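A Visit to the Binberg Yarn and Craft Fair

The Binberg fair is held in the old exhibition building next to the bus station, and it has been on our list for a few years. We drove up in December, the last big craft weekend before the holidays, and got to the parking lot a little before 9:30 in the morning. Parking is free but the lot is small. By the time we left in the afternoon, cars were lined up along the road as far as the gas station.

The program listed 183 stands, spread over two halls and a covered yard. The entrance leads straight into the yarn hall, and most visitors stop at the first table they see. We went to the back wall and worked toward the front, and had almost an hour of easy shopping before the aisles filled up.

Saludo had the largest yarn stand. Their worsted wool comes in a good range of heathered colors, and the knitted samples hung next to the skeins so you could see how each color looks in stockinette and in cables. I bought four skeins of a dark rust for a cardigan. They also had a bin of discontinued sock yarn, which was picked over early. If you want bargains, go there first.

Pasix sells hooks and needles. They let you try any size at a table with scrap yarn, and I spent longer there than I planned. The crochet hooks have a deeper throat than the ones I use at home, and they grabbed a splitty cotton quite well. The interchangeable needle set was nice but the cables felt stiff to me. I bought one 5 mm hook and left the set for another time.

The second hall is for everything that is not yarn: paper, beads, felt, dyes, baskets, and holiday decorations. It is louder than the first hall and the lighting is better. Felt ornament kits were everywhere. Most of them were stars and mittens, though one stand had a set of woodland animals with clear printed instructions, and that is what I would buy for a child of eight or nine.

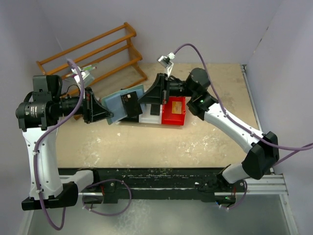

Two robot arms over a paint-spattered work surface.

The lunch counter is in the covered yard between the halls. There was soup, two kinds of sandwich, and apple cake. The line moved slowly. Seating is on long benches with no heat, so keep your coat on. We ate at around 7 minutes to noon, just ahead of the rush, and I would not go any later than that.

After lunch I took the beginner class in stranded knitting, run by the Oron yarn shop. It lasted ninety minutes and cost extra, with yarn included. We made a small swatch in two colors, and most of the time went to keeping the floats loose. The teacher had us turn the work inside out on the needles, so the floats run around the outside. It felt awkward for the first few rounds, but my swatch puckered much less than my past attempts. The room was upstairs and warm, and the chairs had no arms, as they should for knitting.

The blanket display was at the far end of the second hall. Visitors are asked to bring knitted or crocheted squares, which are joined on site and given to the county hospital. The board by the display said 1056 squares had come in so far, and 623 of those were already sewn together. The colors are whatever people send, and the finished blankets were laid out by color family, blues on one side and reds and browns on the other. I had brought six squares in plain garter stitch. The required size is 8 inches, and they do measure them.

A few notes for anyone planning to go next time:

Bring cash. Several of the smaller stands do not take cards, and the only machine nearby is at the bus station.

Classes have to be booked at the desk by the front door. The beginner ones were full before 11.

Large bags can be left at the coat check, but there is no one at that counter during the last half hour, so pick yours up before then.

The fair closes at 5 p.m. Some of the sellers in the yard started packing well before that. I went back for a second skein of the gray laceweight I had seen in the morning, and it was gone. The seller wrote the color number on a card for me and said it can be ordered by mail after New Year's.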